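Herkedness Park: The Long Path and the Trees

Category: Walks and Parks / Photo Galleries

Search this site... Go

I moved to this side of the city two years ago, and the first thing I learned by heart was the way to Herkedness Park.

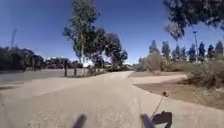 At that time I did not know the names of the streets yet, and in my building I had spoken with one neighbor only, Effie Geddes from the second floor. It was Effie who told me that a person with a bad knee should walk on flat ground every day, and that Herkedness is the flattest ground we have. She was right about it. Now I go almost every morning before work, and on Wednesday also in the evening, when my language class is finished.

This page began as a small collection for my sister, who lives far away and wanted to know where I spend so much time. After that Sorcha Yule asked me to put it on the website of our walking group, with some notes for people who come for the first time. I wrote the notes in the order in which I walk. Please excuse my mistakes, Sorcha has corrected the biggest ones.

The paved path

It is wide enough for a family to walk side by side and still let a bicycle go by. The surface is pale and in the middle of the day it gives back a lot of light, so I recommend a hat with a brim more than sunglasses. In May the mornings are softer and I can leave the hat at home.

The place where it divides

Everybody in our group calls it "the fork", and we use it as the meeting point when somebody is late. If you keep straight on you come toward the trees. If you take the branch to the right you make the long curve past the bare ground. I like the straight way in the morning and the curve when I have no plan for the day.

The bare ground

In my first spring I believed that something would be built there. Lachlan Strachan, who has walked here since he was a schoolboy, told me that people have been expecting this for as long as he remembers. There was talk of grass, and later of a bandstand. I have become fond of it the way it is, brown and simple. After rain it smells very good. The clay stays on your shoes, so do not cut across the corner if you are going to work afterwards.

The tall eucalyptus

For me this is the center of the park. The trunk is slender and pale, and the leaves are only in thin groups, so you see a lot of sky between them. In my language we have a word for a person who is tall and does not eat enough, and I thought of this word the first time I stood under it. On a windy day it makes a dry sound like paper. You should not sit directly underneath in a storm, because this kind of tree can drop a branch with no warning.

The rounder trees beside it

They are the opposite: broad, dark green and heavy. I tried to identify them from a library book and I came to three different answers, so I will not write any of them here. If a reader knows trees well, please send me a message through the contact page. What I can say is that the shade is the best in the park, and that Catriona Crichton reads her newspaper there from the first page to the last.

The low shrub

Many people do not notice it because they are looking up. It grows at the foot of the eucalyptus and it is a muted color between green and brown. In two years I cannot say that it became bigger.

The dark trees on the left side

When the sun is strong they look almost black. I used to think it was a real forest, and one day I went with a bottle of water and a sandwich to explore it. It is a band of trees and then there is a road. I ate the sandwich anyway.

The sky

I know it is strange to give the sky its own note. But I come from a town with narrow streets and high houses, and there I saw the sky in pieces. In this park it takes half of everything. On a clear day the blue is very deep above your head and becomes paler where it comes down to the treetops. My sister asked me if I had changed the color on the computer. I had not, I do not know how to do this.

Practical notes

The walk from my door to the trees takes me 30 minutes, and my pace is slow. The full round, with the curve, is 3,000 meters by Shona Dow's watch. Shona walks it twice and I do not. The 294 bus stops near the MacKinnon Street side, and from there you need only a few minutes on foot. Bring water with you. The kiosk on MacKinnon Street is called Nistis and opens at nine, but in winter the owner opens when he feels like it. The coffee is strong and he gives a biscuit with it.

Dogs are allowed if they are on a leash. For wheelchairs and baby carriages the paved part is comfortable, and Effie goes with her walking frame as far as the fork without difficulty.

About the walking group

We are a small group and there is no fee. We meet on Wednesday at six in the evening on the MacKinnon Street side, and from June it is seven, when it is not so hot. You do not have to walk quickly or to speak much. Some of us practice our English on the way, and the others are patient with us. If it rains hard we go directly to Nistis.

Sorcha is collecting older pictures of the park for a second page. She would especially like to have something from the years before the path was paved. If you have one in a drawer, she can scan it and give it back to you the same week.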